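Arvo Oksanen plans long trips the way other people plan a kitchen renovation, with a spreadsheet and a contingency line. He works as a scheduler for Pelkonen, a firm that services pumps and valves, and he has spent most of his vacation time over the past decade on railroads and ferries. His last trip took him overland from Hundholm to southern China and back by air, 155 days in all, on an unpaid leave he had negotiated two years earlier. We spoke twice by phone and once in the station cafe at Fovville, where he was changing trains.

The first question was how he books. He does not use rail passes for trips of this length.

"A pass prices flexibility," he said. "If the long legs are fixed, you are paying for something you won't use. I price every leg as a single, then I price the pass, and I take the lower number. For this route it was singles by a wide margin."

He fixes the legs that cross a border and leaves the domestic ones open. Border legs tend to run a few times a week and sell out in the lower berth classes first. Domestic legs can usually be bought a day or two before. He keeps one sheet for departures, one for visas and one for beds, and the visa sheet controls the other two.

"People build the route and then look up the visas. I do it in the other order. An entry window is a hard constraint. A hotel is a soft one."

His buffer rule is simple. For any connection under six hours between trains on separate tickets, he adds a night. On this trip the rule cost him 9 extra hotel nights, and he considers that cheap. The one time he broke it, in August, he missed an onward sleeper by twenty minutes and had to rebuild the following week from a bench with a weak signal.

"The train was late by an ordinary amount. There was nothing unusual about it. I had put a four-hour gap in the sheet and marked it yellow, and I went ahead anyway."

The longest single leg was 3,036 kilometers. He took a lower berth in a four-berth compartment, which he recommends to anyone over forty, with the reservation that the lower berth becomes a shared sofa during the day. Asked how he slept, he gave a qualified answer. The first night on any sleeper is poor. The second is better. By the third he no longer wakes at stops.

Luggage is where he becomes specific. He carries one 38-liter bag made by Kulley and a flat shoulder bag for documents. The large bag weighed 8.4 kilograms at departure, with one pair of shoes and clothing for five days. He washes in sinks and dries on a cord strung across the compartment or hotel bathroom.

"Weight matters less than dimensions," he said. "You can lift eight kilos or eleven kilos. But if the bag does not go under the berth, it goes overhead, and then you need a ladder at three in the morning to get your toothbrush."

He has used the Kulley for six years and has replaced one zipper pull. His only complaint is the side pocket, which is too shallow for a one-liter bottle. He has written to the company about this and received a polite reply.

On food, he does not rely on dining cars. Some are good and some are removed from the train without notice. He boards with enough for one more meal than the timetable requires: bread, hard cheese, instant noodles, apples, tea. Most of the sleepers he took had hot water at the end of the car. He buys supplies at the supermarket nearest the station and allows an hour for it.

"I used to allow half an hour. In a large store in China that was not enough for me. I can read prices and I can recognize perhaps sixty characters, and after that I am using the translation app on each packet. The noodles alone took fifteen minutes."

Kitchen equipment is a separate matter. He likes to cut his own fruit and bread, but a blade is the item most likely to be taken at a station security check, and he advises reading the operator's current rules before each leg instead of trusting a forum post. 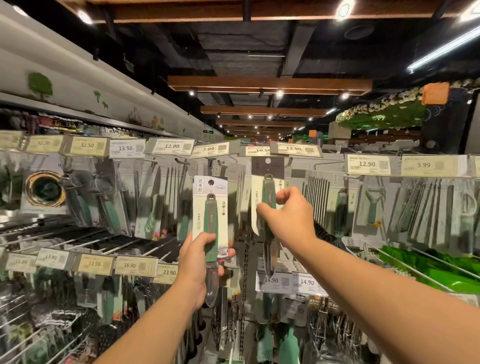

"My method is to own nothing I would mind losing," he said. "If I have an apartment for a week, I get what I need for the week and leave it in the drawer. On the train I have a spoon."

He applies the same reasoning to adapters, umbrellas and towels. The exceptions are his phone, his glasses and a paper notebook in which he records the actual departure and arrival time of each train. The notebook is later copied into the spreadsheet, and the difference between planned and actual times feeds the buffers for the next trip. His average delay on the last one was 22 minutes, with most of it on 3 trains.

He was less forthcoming on scenery. He said that the steppe was good in the early morning and that the river crossings were worth getting up for. He took few photographs through the window because of the reflections.

The next route is already on a sheet. It goes south from Fovville and involves two ferries, one of which publishes its timetable only a month ahead. He has marked that leg yellow.

"I have put two nights before it," he said. "I may make it three."

Contact | Copyright 2019, all rights reserved | Back to top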